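五月のリムラ対プロロフスカ、それから膝の話

月曜の夜。お風呂も洗い物も済ませて、ようやく机に向かっている。昨日のうちに書くつもりでいたのに、帰ってきたらもう10時で、お茶を一杯いれて座ったらそのまま動けなくなってしまった。声もまだ少しかれている。朝、お隣さんに「おはようございます」と言ったら、風邪ですかと心配されたので、サッカーですと答えたら、ああ、と笑って行ってしまわれた。わかっていらっしゃる。

昨日はリムラのホーム最終戦だった。相手はプロロフスカ。秋のアウェーではいいところなく負けた相手で、あの日の帰りのバスの静けさは今でもときどき思い出す。誰かがみかんの皮をむく音が一番前の席まで聞こえるような静けさだった。だから昨日は、勝ち点がどうとか順位がどうとかいうより、とにかくあのバスの分を取り返してほしいという気持ちで、朝からそわそわして、洗濯物を干すのに同じシャツを二度もパンパンはたいてしまった。

お弁当は卵焼きと鮭と、前の晩の残りのきんぴら。妹はスタジアムの売店で食べればいいのにと言うけれど、売店の列に並んでいる間に選手の練習が終わってしまうのがいやなのだ。ウォーミングアップを見るのが好きで、特にゴールキーパーの練習は、できれば最初から最後まで見ていたい。コーチが左右に低いボールを転がして、それを倒れながら押さえて、すぐ起き上がって、また倒れて。あの繰り返しを見ていると、ああ今日もちゃんと始まるんだなという気持ちになる。 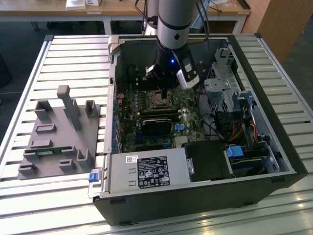 側板を外して横に寝かせたパソコンと、上から伸びるアーム。

ジャイスワル球技場までは、いつもどおり川沿いを歩いた。バスも出ているのだけれど、天気がよければ歩くことにしている。土手のところで、同じ緑のマフラーを巻いた親子連れに追い越された。五月にマフラーは暑いでしょうに、お父さんのほうは首のまわりが真っ赤で、それでも外さない。息子さんのほうはさっさと腰に巻いていて、賢いなあと思った。私はといえば、かばんの取っ手に結んでいた。途中で一度ほどけて、後ろから来た自転車のひとが拾ってくれた。プロロフスカの青い帽子をかぶったひとだった。ありがとうございますと言ったら、「今日は返しませんよ、勝ち点は」と言われて、うまいことを言うなあと感心してしまって、言い返す言葉を考えているうちに自転車はもう橋の向こうだった。帰り道でいい返事を思いついたけれど、もう遅い。ここに書いておくと、「貸した覚えもございません」である。あまりうまくもないか。

席はいつものメインスタンドの端、屋根がぎりぎりかかるあたり。コーナーフラッグがすぐそこで、反対側のゴールは遠くてよく見えない。長年ここに座っていると、遠いほうのゴールは周りの声で見るようになる。「おお」が「おおお」になって、最後が「ああ」で終わるか、みんなが立ち上がるか。立ち上がったらこちらも立つ。入ったかどうかはそのあとで隣のひとに聞けばいい。

前半のこと

正直に書くと、前半のリムラはよくなかった。ボールは持っているのに、横へ横へと回すばかりで、前を向いて受けるひとがいない。真ん中の選手がずっと相手の背中側に隠れてしまっていて、センターバックの若い子が出すところに困って、結局キーパーに戻す。戻すとプロロフスカの前のふたりが勢いよく走ってくる。そのたびにスタンドがひゃあと声を上げる。私も上げた。お弁当のふたを押さえながら上げた。

失点もまさにその形だった。戻したボールが少し弱くて、キーパーが慌てて蹴ったのが相手の胸に当たって、拾われて、そのまま。キーパーの子はしばらく両手を腰に当てて下を向いていた。ああいうとき、私はいつも、自分が初めて職場で大きな間違いをした日のことを思い出す。下を向いていたら、先輩が黙って隣の席に座ってくれた。昨日は、右のサイドバックのベテランがわざわざゴール前まで戻ってきて、キーパーの頭をぽんぽんと叩いてから持ち場に戻っていった。テレビなら映らないところかもしれない。見られてよかった。

うしろの席のおじさんは、監督のボグダン・ミハルスキさんにずいぶん怒っていた。動かないじゃないか、腕を組んでるだけじゃないか、と。たしかにミハルスキさんは試合中ほとんど動かない。就任の挨拶のときにも、私はあまり叫びません、と通訳さんを通しておっしゃっていて、それはそのとおりになっている。私はあの静かな立ち方がきらいではない。前の前の監督さんはとにかく叫ぶひとで、それはそれで楽しかったけれど、選手が叱られるたびにこちらまで首をすくめていたから、肩こりにはよくなかったと思う。 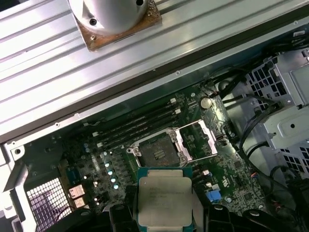

それでも、おじさんの言うことにも一理はあって、あんなに真ん中が窮屈なら早めに何か変えてもいいのにと、ハーフタイムのお茶を飲みながら私も考えていた。考えたところで私が代えられるわけではないのだけれど。左の選手をもう少し内側に入れて、その外をサイドバックが上がっていけば、と指で膝の上に線を引いていたら、隣の席の奥さんがのぞきこんで、「そこ、上がったあと誰が戻るの」とおっしゃる。鋭い。この方とは席が隣というだけのお付き合いで、お名前も存じ上げないのに、サッカーの話だけは家族よりしている気がする。お礼にきんぴらを差し上げたら、からいわね、と言いながら全部食べてくださった。

後半のこと

後半が始まってみたら、左の選手が本当に内側に入っていて、思わず奥さんの袖を引っぱってしまった。しかも、上がったあとに誰が戻るのかという問題もちゃんと考えてあって、真ん中の守備の選手がすっと横にずれて埋めている。腕を組んでいるだけではなかったのだ。うしろのおじさんは急に静かになって、かと思えば「ようやくわかったか」と監督を弟子のように褒め始めて、周りがくすくす笑った。

同点は55分。左から内側に入った選手が前を向いて、ひとつ持ち出して、斜めに出した。走っていたのは13番。冬の間ずっとけがで出られなくて、先月戻ってきたばかりの子だ。足を振り抜くのかと思ったら、キーパーが出てくるのを待って、ちょこんと浮かせた。遠いほうのゴールだったので、私には浮いたボールがどうなったかよくわからない。「おおお」のあと、みんなが立ち上がった。だから入ったのだと思う。奥さんに「入った？」と聞いたら「入った！」と返ってきて、ふたりで手を取りあって跳ねた。私の膝はこのとき、あとで思えば、何か言っていた。

それからは、もう座っていられなかった。プロロフスカも引かずに来るものだから、行ったり来たり、行ったり来たりで、目が忙しい。向こうの背の高いフォワードが完全に抜け出した場面では、もうだめだと目をつぶった。つぶったら歓声が聞こえて、開けたらうちのキーパーがボールを抱えて丸くなっていた。前半のあの子が。つぶらなければよかった。一番いいところを見逃すのが昔からの癖で、運動会の息子のリレーも、バトンのところで目をつぶってしまって、いまだに「見てなかったでしょ」と言われる。

決勝点は終わりのほうのコーナーキックで、今度はこちら側のゴール、目の前だった。蹴る前に選手がボールを置き直して、芝を手でならして、また置き直して。あんなに近いと、息をふうっと吐くのまで見える。高いボールが入って、何人かがいっしょに跳んで、誰かの頭に当たって、誰かの肩にも当たって、入った。場内の放送がしばらく得点者を言わないのもおかしかった。名前が出たのは右のサイドバックのベテランで、ご本人が一番びっくりした顔をしていた。これで2対1。そのままどうにか終わった。終わりの笛までの長かったこと！　時計を見るのが怖くて、ずっとかばんのマフラーの結び目を見ていた。

帰り道

試合のあと、選手たちが場内を一周した。ホーム最終戦だから、子どもさんを抱っこしているひともいて、抱っこされているほうは眠いのか機嫌が悪く、お父さんの鼻をつまんだりしている。ミハルスキさんは列の一番うしろを、やっぱり静かに歩いていた。うしろのおじさんが「来年も頼むぞ！」と叫んだら、立ち止まって、帽子を取って、深くお辞儀をされた。日本式のお辞儀がとても上手になっている。おじさんは、うん、うん、とうなずいて、それきり何も言わずに荷物を片付けていた。

隣の奥さんとは、また夏の終わりにと言って別れた。席の更新はもう済ませたとのこと。私もですと言ったら、じゃあ次は甘いのをお願いね、と。きんぴらの話だ。みりんを増やしてみようと思う。

帰りはさすがに歩くのをやめて、バスにした。混んでいて座れなかったけれど、みんな機嫌がよくて、知らない同士で「あの13番の」「ねえ」「浮かせましたねえ」とやっている。それだけで話が通じるのがいい。途中の停留所で青い帽子のひとたちがどっと乗ってきて、一瞬だけ静かになって、それから誰かが「いい試合でした」と言って、向こうも「いい試合でした」と返して、またにぎやかになった。自転車のあのひとは、もちろんバスにはいなかった。

夕飯は妹のところで。試合の話を最初から全部したら、ごはんが冷めるから後半は食べてからにして、と言われた。後半がいいところなのに。それで結局、長居をしてしまったというわけです。 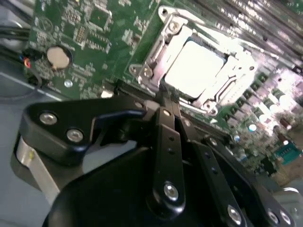

膝と、これからのこと

今朝起きたら右の膝が重たくて、階段を手すりにつかまって下りた。原因はわかっている。同点のときに跳ねたのと、決勝点のときにも跳ねたのと、あとは妹の家で跳ね方を再現してみせたのがよくなかった。湿布を貼って、お昼休みにはなるべく足を伸ばしていた。職場の若いひとに、試合に出たんですかと聞かれて、まんざらでもない。

来週はノルニクとのアウェーで、それで今季はおしまいになる。遠いので行くかどうか迷っている。朝早いバスに乗れば行けないことはないし、向こうの駅前には前に食べておいしかったおうどん屋さんがあって、ごぼう天がまだあるかどうかも気になる。順位はもうあまり動かないだろうけれど、あの左の子がまた内側に入るのか、キーパーの子が今度は落ち着いて蹴れるのか、見ておかないと夏の間ずっと気になってしまいそうだ。たぶん行くと思う。膝しだい。

緑のマフラーは洗って、部屋の中に干してある。端のところの糸がほつれていたので、乾いたら繕うこと。同じ緑の糸があったかどうか、明日お裁縫箱を見てみる。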